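Looking After a Wooden Tabletop

A table that gets used for every meal needs very little attention, but it needs it regularly. Most of the damage I see comes from water left standing, heat, and the wrong cleaner.

Daily wiping

Use a soft cloth wrung out in warm water with a drop of dish soap. Wipe along the grain, then go over it again with a dry towel. Skip the scouring side of the sponge. Spray cleaners with bleach or ammonia dull the finish, and so does vinegar if you use it week after week.

Crumbs should come off before the wet cloth goes on. Dry grit under a cloth leaves fine scratches that show up when the light is low.
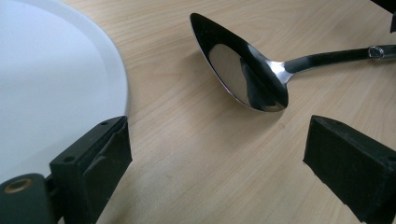 Water rings

A white ring is moisture trapped in the finish. Lay a clean cotton cloth over it and press with a dry iron on the lowest setting for a few seconds, then lift and look. Repeat until it fades. If it hasn't moved after 8 tries, leave it overnight and try again before reaching for anything stronger.

A dark ring has gone through to the wood. On solid wood it can be sanded out and refinished. On veneer I would leave it alone – there is less to sand than you think.

Grease

Blot it, don't rub. Cover the spot with cornstarch, leave it for 90 minutes, and brush it off. Finish with the soapy cloth. Old grease may need a second round.

Dishes and heat

Anything straight from the oven goes on a trivet. A folded dish towel is not thick enough for a heavy casserole. Check the underside of stoneware too, as many pieces have an unglazed foot that scratches when you slide them. Stick-on felt pads don't survive the dishwasher, so lift the dish or put a mat under it. Serving spoons left lying on the table are another source of spots, mostly from tomato sauce and turmeric. A saucer beside the dish takes care of that.

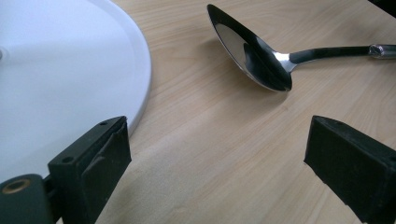
Large white dish and metal serving spoon on a light wood table.

Oiling

This applies to oiled tables only. If water beads up and stays there, the finish is still good. If it soaks in, it is time. I do ours every 4 months, with an extra coat in September before the heat comes on. Put on a thin layer, wait as long as the can says, and buff off everything that hasn't soaked in. Oil left sitting on top turns sticky.

Spread used oil rags flat outdoors to dry before throwing them out. Wadded up in a trash can they can catch fire.

Norbert Katona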